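Review: Cellden insulated food jar, 700 mL
Jan 28, 2021

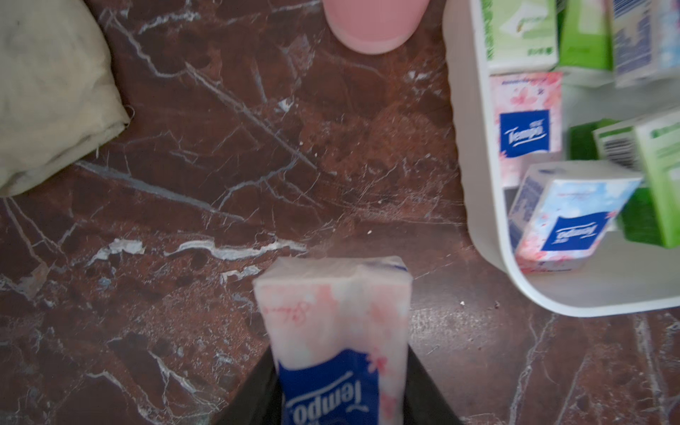
I bought the Cellden jar to carry a hot lunch on long travel days, mostly train and regional flights where the catering consists of a muffin. It replaced a Stasiv jar of similar capacity whose lid gasket had perished. The Cellden has been in use since May, at home and on three trips.

Construction. Double-walled stainless steel, vacuum insulated, with a screw stopper and an outer cap that doubles as a bowl. The mouth is wide enough for a soup spoon but not for a ladle, so filling is best done with a funnel or a steady hand. The stated capacity is to the brim. With the stopper fitted, usable volume is closer to that of a large restaurant bowl of soup, and overfilling pushes liquid into the threads.

Heat retention. I preheated the jar with boiling water for ten minutes, emptied it, and filled it with beef and barley soup straight off the stove. The kitchen was at normal room temperature and the jar stayed closed on the bench between readings. After six hours a probe thermometer read 60 degrees. Without preheating, the same soup over the same period came out at 51. Both are warm enough to enjoy, but I hold hot food above 60 where I can, so I preheat every time and eat by early afternoon. The Stasiv, when its gasket was sound, lost heat a little faster.

Rice does less well than soup. A half-full jar of congee cooled noticeably sooner than a full one. Dry fillings such as fried rice or pasta go soft from trapped steam, and anything crumbed is a waste of time. Curry, dal, stew and noodle broth (with the noodles packed separately) all travel properly.

Leakage. None when the stopper is tightened fully. I left it inverted in the sink overnight with water in it and found the outer cap dry. On one flight the jar was empty and the stopper was hard to turn after landing. Pressing the vent button in the centre of the stopper released it. The instructions mention the vent in a single line on the last page.

Airport security. Soup counts as a liquid on most international routes, so the jar goes through empty and gets filled airside, if you can find somebody selling soup. On domestic legs I have carried it full without comment. Check the rules for your own route.

Cleaning. The stopper comes apart into three pieces. The silicone ring holds odour, particularly from fish curry, and a 30 minute soak in bicarb solution removes most of it. The body is not dishwasher safe. The stopper is, on the top rack. The painted exterior has one chip near the base and the colour is otherwise unmarked.

Accessories. The folding spoon that clips into the cap is too short to reach the bottom of the jar, and the hinge collects grains of rice. I carry an ordinary dessert spoon. Resedis sells a padded sleeve that fits, and it is better made than the Cellden one, with a loop that takes a proper carabiner.

Compared with the Drarau jar, which I borrowed for one trip, the Cellden is heavier and has the better stopper. The Drarau has a wider mouth and is easier to eat from directly. If weight matters more than retention, buy the Drarau.

Spare gaskets are sold separately, in pairs. Order a set with the jar.

Rating: 4 out of 5. One point off for the spoon and the vent instructions.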